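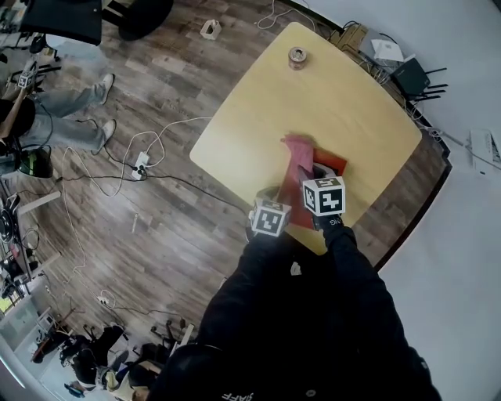 Pink cloth over red, one of the folding tables.

The Latunen textile works opens its doors once a year, and I had put off going for nine of them. The bus from the station takes 42 minutes and stops at every farm gate on the way, including one where the driver got out to talk to a goat.

Visitors are sorted by sticker. Mine was green, which meant the dye house first and lunch last. Green stickers, I later learned, also got no cake.

The dye house is the best part and smells like it. The vats are from Mallo, bought second-hand in a December sale that our guide described with more feeling than anything else all morning. Each one holds enough water for 148 kilos of cloth, and the red takes longest because it has to be rinsed until the waste pipe runs clear. Somebody asked what happens if you stop early. The guide pointed at his socks.

Next came weaving, in a shed so loud that the talk was given beforehand, in the car park, in the rain. Inside we nodded at things. The old Sampaio looms still do the narrow cloths, and a newer line does everything else at twice the speed and with half the charm. I bought earplugs at the door for a pound and consider them my souvenir.

The finishing rooms were quieter. Cloths are checked, pressed and folded, and there is apparently a right way to fold, which I have been doing wrong since childhood. You bring the far edge towards you and never the other way about. I tried it at home on a tea towel and it looked like a tea towel.

Then the shop. Cindix, the firm's household range, fills most of it, and the seconds bin fills the rest. About 122 people were trying to get into the bin at once. I came away with two napkins that nearly match and a tablecloth for a table I don't own.

Lunch was soup. The last bus back goes at ten past four, and the goat was still at the gate.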